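Recipe testers wanted for the Levik community cookbook

Do you cook at home, follow a recipe more or less to the letter, and have opinions about how much garlic is enough? We'd love to have you with us!

Levik is putting together a cookbook of everyday dishes sent in by people from all over the neighborhood. Since June the recipes have been pouring in – stews, flatbreads, three different potato salads that all claim to be the original – and we now have 100 we want to print. Before that happens, every one of them has to be cooked in a real kitchen by somebody who didn't write it. We're looking for 17 home cooks to join us as testers.

What you'll do

You'll get a packet of recipes by email, picked to match your kitchen and what you like to eat. Cook each one once, exactly as written, and fill in a short form. Was the oven time right? Did the dough need more flour than it said? Was there a step where you had to stop and guess? Guessing is what we want to hear about most. Plenty of these recipes came to us on index cards with lines like "bake until done" and "add the usual spices," and we need your help turning those into something a first-time cook can use.

After that we'd like you to come to one tasting evening, where testers bring a favorite from their packet and we all eat far too much. The last one ran an hour over, with two people still arguing over whether a lentil soup should be blended (it should, in my view, but only half of it).

Who we're looking for

You don't need any training. We want a good mix: people who cook every night, people who have just moved into their first apartment, parents cooking for a crowd, people with one burner and a toaster oven. If you bake, please say so, as we're short on bakers. We'd also be thrilled to hear from anyone who keeps a vegetarian, halal, kosher or gluten-free kitchen.

You should be able to read recipes in English, have a set of measuring cups and spoons, and own a kitchen scale or be willing to borrow one of ours. Please tell us about any allergies when you apply.

What you'll get

We pay back your grocery costs when you send in receipts, and the total grocery budget for the project is 2,000 dollars, so please check with us before buying saffron. Every tester gets a printed copy of the finished book and a thank-you by name in the back, if you'd like one. Food and cold drinks are on us at the tasting evening.
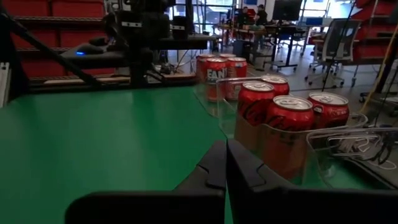 You can test alone or with a housemate, and kids are very welcome to help and to fill in their own form. Some of the most useful notes we've had came in crayon.

How to apply

Write to the Levik cookbook desk with a few lines about what you cook in a normal week, what kind of stove you have, and one dish you'd make for a friend who's had a bad day. No résumé, please. Send it by 9 October 2024. We answer every message, and packets go out as soon as the group is full.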